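Automation at Sterier: questions from staff
Last updated 21/09/2025

This page answers the questions most often put to the company since the automation programme was announced. It applies to staff at the Lovbridge and Sepúlveda sites.

Why is Sterier introducing automated handling?
The packing floor at Lovbridge handles 399 product lines, many of them small household and gift items. The programme, known internally as Nandach, is intended to move the most repetitive picking and placing to machines over the next two years.

Will any posts be lost?
No compulsory redundancies are planned under Nandach. Of the 218 staff on the packing floor, 74 will be offered a change of duties – in most cases to teaching, checking or maintenance work.

What does teaching work involve?
Staff carry out ordinary handling tasks with a pair of hand-held grippers, and the movements are recorded for later use by the machines. Each task is repeated many times with everyday objects.
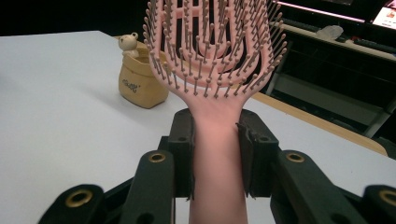
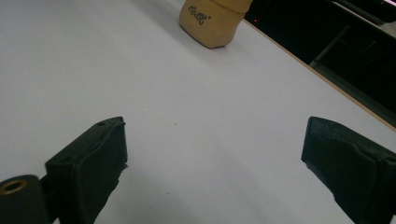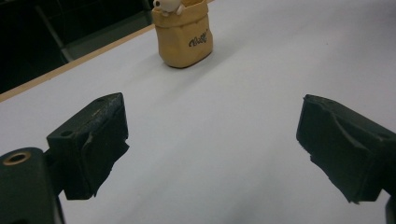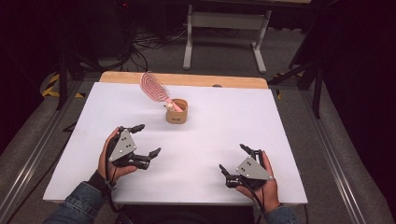
Two grippers in use, one in each hand, with a pink hairbrush standing in a small tan cup.

Duties and training

Do I need technical experience?
No. Training lasts three days and is given during paid hours. Knowledge of how goods should be held and set down is of more use than knowledge of computers.

Is teaching work compulsory?
Staff may decline it without giving a reason. Those who decline will stay in their present duties or be offered another post at the same grade.

How long is a session?
No session may last more than 50 minutes, and a break must follow. Anyone who feels strain in the hands or wrists should stop and tell their supervisor.

Will recordings be used to judge my performance?
No. Recordings are kept apart from personnel files and may not be used in appraisals or disciplinary matters.

Does pay change?
Basic pay is unchanged. A skills allowance is paid from the first full month of teaching duties.

Whom should I contact?
Questions may be sent to Baltazar Tapia, Workplace Change Manager, at the Lovbridge office.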